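Fuzzy yarn and other things I was told I would love

My sister-in-law Heike Kramer has been trying to get me into fluffy yarn for most of the winter. I've held out. I knit with plain wool, I like to see my stitches, and when something goes wrong in row nine I like being able to find row nine. Fluffy yarn takes all that away from you and then charges you more for it.

But it was February, it was dark by the time I'd washed the lunch dishes, and she'd already bought the stuff. So fine.

The yarn is called Brovelon and it comes from a shop called Hostari, which sells it with 669 reviews, nearly all of them five stars. I read a lot of them. A surprising number were written by people who had just opened the package. "So soft, can't wait to start!" is a review of touching yarn. I wanted to hear from the person who had made a thing, given it to a four-year-old, and seen it again at Easter. I found two of those. One was happy and one had used the word "bald."

The label says 162 yards. Maybe so. You'd need a patient person with a yardstick to prove it, because the stuff stretches if you look at it sideways and springs back when you let go. It also says "no shed." I was wearing a black sweater the first evening and I'll leave it at that.

What Heike wanted to make was pom-poms, and out of the pom-poms, winter animals. Her instructions came from Svenja Lindemann, who teaches a craft evening at the library and whom I like very much, although I think she's an optimist about other people's hands. Her sheet says to wrap the yarn 53 times, tie it tightly, snip the loops and fluff. The word "tightly" is doing a great deal of work there. If you tie a regular wool pom-pom too loosely it sags. If you tie a fluffy one too loosely, you find out three days later, when the middle slides out like the filling from a sandwich.

And trimming! Everybody skips past the trimming. You get a shaggy lump, and you turn it and snip and turn it and snip, and it gets smaller and no rounder. My first was headed for grapefruit and ended up a walnut. I had fluff in my tea. Heike's were better, I admit, but she has a heavier hand with the scissors and doesn't stop to wonder whether she should.

I have a second complaint, and it's about mixing animals. Once you have a few white balls you can make a snowman, which I understand, or a reindeer, which I also understand. The fashion now seems to be for both at once. Is it a snowman dressed up for a party? Did the reindeer eat too much? Heike says children don't ask. I was a child who asked.

Then there's the question of green. I'd have left everything white. Heike says white on its own looks like something that came out of the dryer, and she wants a bit of color hanging down or trailing off somewhere. We went back and forth on this for longer than two grown women should. Part of the trouble is that green means one thing in a shop and another at home under a lamp. There's the kind on the blue side, kind of dusty, like glass that's been rolling around in the ocean, and I'll say against my own argument that I came around to that one. The loops pick up the light on top and go dark underneath, and you don't get that from plain wool. I still wouldn't want to count stitches in it. 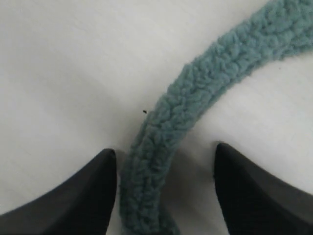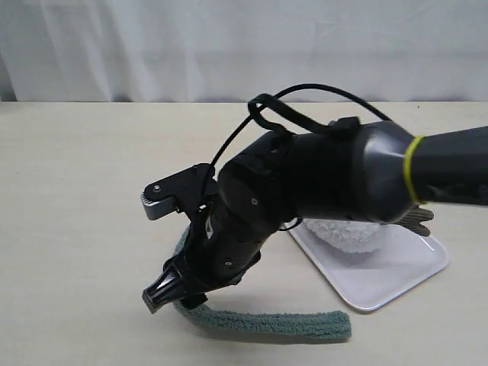
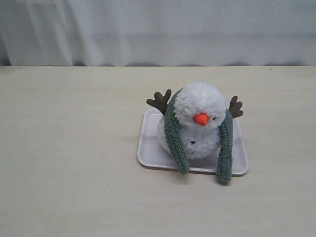 So where did I land? Halfway, and grumbling. I think a fluffy white thing is nice to look at for a few weeks a year. I'm less sure it's nice to own for the other months, when it has to live somewhere. Dust loves this yarn. Mine is going into a Reinholz tin with a lid that shuts, and if it comes out next winter looking flat I'm going to hold it over a steaming kettle, the way Svenja says to, and see whether she's right about that part. I have doubts. Steam is everybody's answer to everything in yarn, and I've ruined a good hat with it.

If you want to try it anyway, buy one skein before you buy five. Wear something pale. Use strong thread for the tie in the middle, not the fluffy yarn itself, which snaps the moment you mean business (this is missing from the sheet, and I told Svenja so). Do the trimming in daylight, over a newspaper, and stop a little sooner than you want to.

Heike has since sent me a link to something called Gireto, a yarn that's supposed to be even fluffier and that the seller describes as "cloud weight." I asked her what a cloud weighs. She sent back a heart and a picture of her shopping cart, so I expect a package any day now. I've cleared a space in the closet, next to the gray sweater I was supposed to finish in November and still haven't sewn the sleeves onto.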